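Hand-held gripper demos: throw out the glossy packages?

Forum > Data collection > Pick and place

murngate_b
Joined October

Trying to get a straight answer before we record more. Task is groceries and a wire basket, two hand-held grippers, one operator. We have 169 episodes so far, target is 200 for this item set. Policy trained on the first 50 is ok on matte boxes and hopeless on anything wrapped in shiny plastic. Wrist view below, this is the kind of thing I mean. Glare right across the turquoise panel.
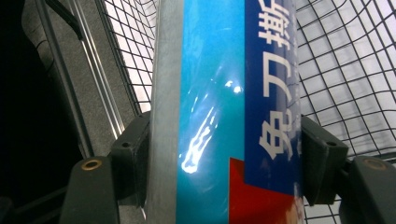 Reply 1
flenska_fan

keep them. real packages are shiny. if you drop every episode with a reflection you train on a world that doesnt exist and then act suprised at deploy

Reply 2
gough_g

Disagree, partly. Keep glare, sure, but not if it's the same glare every time. Is your light fixed? Then the streak is basically a label for "package is in the jaws" and the net will grab onto that. We lost two weeks to this at Gronow. Move the lamp between sets.

Reply 3
murngate_b

Light is fixed yeah. Ugh. Also the wrist view is nearly all package once you have a grip, not much else to go on except basket mesh behind it. So maybe the streak matters more than I thought.

Reply 4
elitz_rig

what does the head view look like? wrist alone tells me nothing about the approach

Reply 5
murngate_b

Same setup, head view:

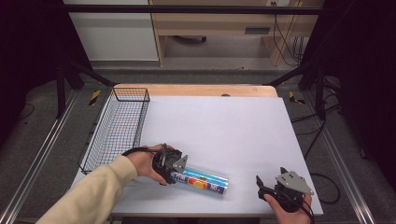
My other worry is idle hands. Bleddyn Kneath (does our labeling) wants every episode where one gripper does nothing tagged single-arm and split out. I say leave it bimanual, both streams get logged anyway. Take the one above, left has the tube, right is just open with nothing in it. He'd call that single-arm on sight. I'd want to see the whole episode first.

Reply 6
gough_g

Bleddyn has a point. If the right hand idles in most of them you'll get a policy that never uses it. Tag per segment, not per episode, then you can rebalance later without recording again.

Reply 7
flenska_fan

per segment tagging is a ton of work for 169 episodes tho. just script it off jaw width

Reply 8
gough_g

Jaw width won't catch a hand that's closed and idle. Use pose velocity as well. Still not perfect.

Reply 9
elitz_rig

more bothered by the basket tbh. it's along the left end of the board there. is it always left? if so move it before you do anything about lamps. ours learned "go left" and ignored the basket completly

Reply 10
murngate_b

Left in most of them. Ok so plan: keep the glossy ones, shift lamp every set, swap basket side for the remaining episodes, jaw width + velocity for tags and Bleddyn spot checks. Will retrain on the full 200 and post numbers.

Reply 11
flenska_fan

still think the lamp thing is overkill. post both runs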